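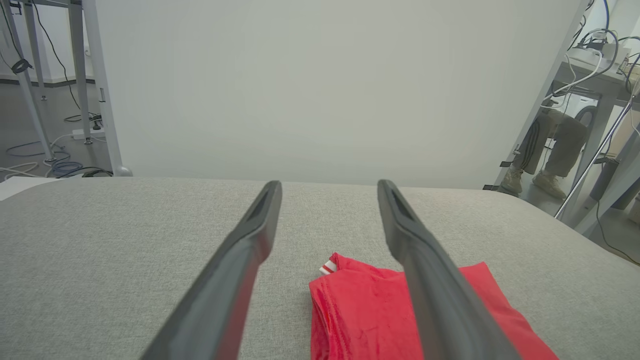 The Stumia seam fault was a failure of a two-arm garment folding cell built by Soler and tested by Nolska. It was recorded in June on a cell run by Sibel Duman.

14 July 2020
By Alvar Engström

Background

The cell spreads a garment on a padded table, holds it at opposite ends and pulls it flat before folding. Each arm carries a two-finger gripper. Tension is estimated from motor current, and the arms are meant to stop when it passes a set limit.
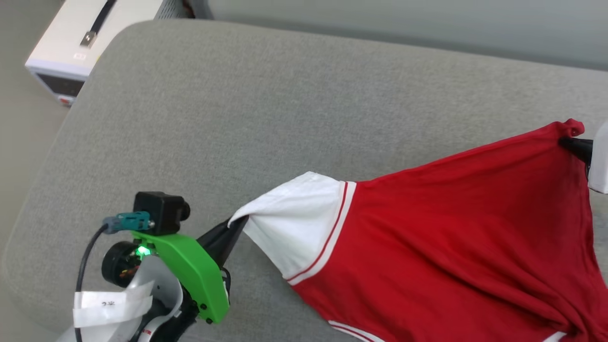
The fault lay in how the two arms shared that limit. When one arm reported late, the other went on pulling against an old reading. In a log of 454 pulls, the limit was passed without a stop in five. Two garments tore at the sleeve seam. No one was hurt, but the cell was taken out of use because an operator's hand could have been between the arms.

Cause and repair

Nuria Goicoechea traced the late reports to a message queue that held old readings for up to 400 milliseconds. Her change made each arm stop if the other's reading was out of date. Vernon Li objected that this would cause needless stops on thick fabric, and the matter was still open when the report was filed.

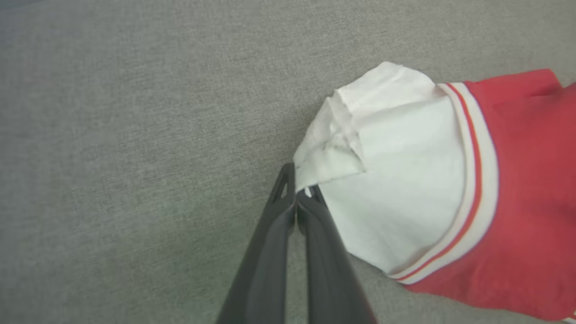

Gripper holding the white end of a red garment with striped trim.

The report also advised operators to use the stop button before reaching over the table, even when both arms are still.

Related articles
Kelmendi gripper
Motor current sensing
Protective stop
Fabric handling

Contact the editors | © 2020 | Back to top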